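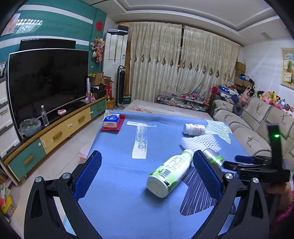 Sadia Siddiqui thinks I should have tackled the paperwork first, and that anybody who starts a clear-out with the small stuff will still be at it in December. She may be right! But the small stuff was what was driving me up the wall, so the small stuff went on the table.

Welcome to the living room page of the big Dristgate tidy-up. For those who haven't been following along, we moved into the flat in a hurry, shoved everything into whatever cupboard was nearest, and have been living out of the wrong cupboards ever since. My rule for this round is that everything homeless gets put down on the blue cloth and looked at properly before it goes anywhere.

A few notes to go with the gallery, mostly for my own benefit.

The big bottle, white and green with leaves on the label
I keep moving bottles this size from shelf to shelf because they never stand up under anything. It's going in the tall cupboard by the door, and if it doesn't fit there I'm taking a shelf out. Kamol has already offered me his screwdriver (twice).

The can
Cans go to the kitchen, end of story. I don't know how they keep wandering into the living room, but I have my suspicions and they involve movie nights.

The foam fruit sleeve
I love these things and I can't throw them out. They're the stretchy white mesh ones that come around pears and apples, and I slip them over Christmas ornaments and the odd glass when I'm packing. Tahira Soomro uses hers between stacked bowls, so I'm stealing that idea too.

The little white pill bottle
Small bottles like this are the worst for rolling to the back of a drawer. They all get one lidded box now, on a high shelf, and I'm going to check the dates on everything before it goes in.

The tissues
A Vinda pack, blue and white, sitting on a flat red packet in the corner. Tissues get a permanent spot beside the TV, which is where everyone looks for them anyway. One pack out, the rest in the hall closet.

The cloth
I'm so fond of this blue, with the big navy leaf shape and that pale minty patch with the wavy lines. It's cheerful against the teal wall, too. Sohail wanted something plain and I wore him down over 2 months.

The wall
Yes, the white stripes are staying! I've had about 40 opinions on them so far and I'm keeping every last inch.

Next up is the hall closet, then the dreaded paperwork, which currently lives in a Ghumman shopping bag behind the bedroom door. Saqib Paracha is lending me his label maker for that one, so if you've got a good system for old receipts, leave it in the comments before I start printing.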